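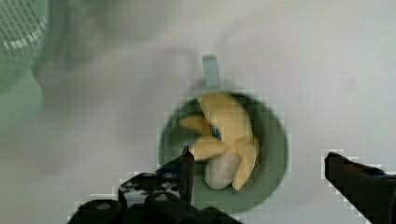 Clisodura handset: progress report to the Primton Fund
Second reporting period
Submitted by Farah Lubis, project lead, Manurung Devices, Burnport
Saturday, August 1, 2026

Summary

The Clisodura is a basic smartphone with a battery the owner can change without tools. Primton is paying for the work between the first working prototype and the point where we can place a production order. This report covers the period since our last one, which went to you before the pilot units were built.

The pilot build is finished and the phones are in use. The battery latch has passed its endurance test. The water seal has not passed, and that is the main reason the schedule has moved. Software is mostly on plan, with one open problem in the charging code. Spending is inside the grant total, though we are asking to move money between two lines.

Pilot build

We built 600 phones at the contract assembler in June. The order was placed as a single batch, and the line ran it in two shifts with a stop in between to change the adhesive on the display. The first adhesive was curing too slowly and the glass could shift when the phone was turned over for the next step. The replacement cures faster and costs slightly more per unit.

Of the finished phones, 22 failed final inspection. Most of those had a loose connector between the main board and the charging port. The connector is a press fit and the operator gets very little feedback when it seats. Ilham Manurung has changed the bracket so that it will not screw down unless the connector is fully home. The new bracket was tried on the failed units and they passed on the second inspection, so they have been kept as bench and loan phones.

Two smaller points came out of the build. The volume key has more play than we want, and the tooling will be adjusted before production. The printed label in the battery bay was hard to read on the darker housing, so the text is now larger and the regulatory marks have been moved to one side.

Battery and latch

The target in the grant agreement was 2000 open and close cycles on the battery door with no loss of grip. The latch reached that number on every sample in the test. The spring was slightly weaker at the end but still within its limit. The first latch design, described in the previous report, did not get close to this, and the change from a molded clip to a metal spring is what made the difference.

Battery contacts are less settled. On some test samples the gold plating had worn through at one corner by the end of the run. The phones still powered up, but bare metal at that spot will tarnish in a humid place. We have asked the contact supplier for samples with thicker plating and for a version with a rounded tip. We expect to test both before the next report.

The measured capacity of the pilot cells is consistent from one to the next. Žydrūnas Paulauskas has been logging charge and discharge on a shelf of packs since the cells arrived and has not found one outside the supplier's tolerance. It is too early to say anything about aging.

Water seal

This is the part of the work that is behind. The agreement calls for the phone to survive a spray test with the battery door closed. New phones pass. Phones that have had the door opened and closed many times do not pass reliably. Water gets in at the lower left corner, where the gasket turns sharply around the latch.

We tried a softer gasket first. It sealed better but stuck to the door and pulled out of its groove when the door was opened. We then tried the original material with a wider groove, and this gave mixed results. The current plan is to move the gasket inward at that corner so it follows a gentler curve. That means a change to the housing tool. The tool shop has quoted for the change and can fit it in, but the new parts will arrive later than the date in our plan.

We considered dropping the spray rating and selling the phone without one. Our view is that this would be a mistake. Buyers in the pilot have asked about rain more than about any other part of the hardware, and a phone with a door on the back will be assumed to leak.

Software

Haziq Ginting's team has the phone running the release version of the operating system with all radios working. Calls, messages, camera and maps are stable. Startup time is shorter than at the last report, mainly from removing services that the chip vendor's package turned on by default.

The open problem is in charging. If the battery is swapped while the phone is plugged in, the charge gauge sometimes keeps the reading from the old pack. The phone can then shut down while it still shows charge remaining. Restarting the phone clears the fault. A fix is in testing and reads the pack's identity chip each time the door switch closes. It works on the bench, but we have seen two cases where the door switch was slow to register, and we want to understand those before sending the update to pilot users.

Security updates have gone out to the pilot phones twice in this period. Both went out over the air and neither needed a return to the workshop.

Pilot users

Phones were handed out in Burnport through two repair shops and the adult learning center. Suryani Tarigan runs the user side of the project and has held a short call with each group every other week. Users were also sent a written survey, with a paper version for people who preferred it.

The swappable battery is being used in a different way than we planned for. We had assumed people would carry a charged spare. Delivery riders do this. Most other users leave the second battery at home on the charger and swap in the morning. A few have never opened the door. For those users the benefit will come later, when the first battery wears out, and the pilot is too short to show it.

Complaints have been mostly about the camera in low light and the weight of the phone. The speaker is liked. Several people said the separate battery charger should have a light they can see from across a room, and the supplier can add one at low cost. People over sixty asked for a printed guide to moving their contacts and photos from an old phone. We have written one and the repair shops now keep copies at the counter.

Money

Spending to date is within the total. The housing tool change was not in the budget, and the quote for it is $1599 plus shipping. We have money left over on the travel line, because the planned second visit to the assembler was done by video. We ask for your approval to move the cost of the tool change from travel to tooling. No increase in the grant is needed.

Component prices have been mixed. Display panels came down a little. Memory went up, and our supplier will only hold a quote for a short time. We have not bought production memory early, as the quantity is not settled and we do not want to tie up cash in parts that might be the wrong size. If prices keep climbing, the retail price will have to be looked at again, and we would talk to you before making that decision.

Risks

The seal is the largest risk. If the new corner does not pass, the next option is a screw at that end of the door, which would mean giving up the tool-free battery change. We would not do that without your agreement.

The second risk is the contact plating. Thicker plating is a known fix with a known cost, so we rate this lower.

The third is the memory price, described above.

There is also a staffing matter. Haziq's team will be one person short for part of the fall. The charging fix should be done by then, and the remaining work is routine updates, but there is less room for anything new. Requests for extra features from the pilot are being written down and held for after launch.

Next period

Change the housing tool and repeat the spray test on cycled phones.
Test the two new contact samples.
Release the charging update to pilot users.
Fit the improved bracket and key tooling at the assembler.
Close the pilot survey and send you the full results – the paper forms are still being typed in.

Decision needed from Primton

Approval to move funds from travel to tooling as described under Money. The tool shop will hold our place for a limited time, so an early answer would help. Questions about the tooling quote can go to Ilham, and anything else to Farah.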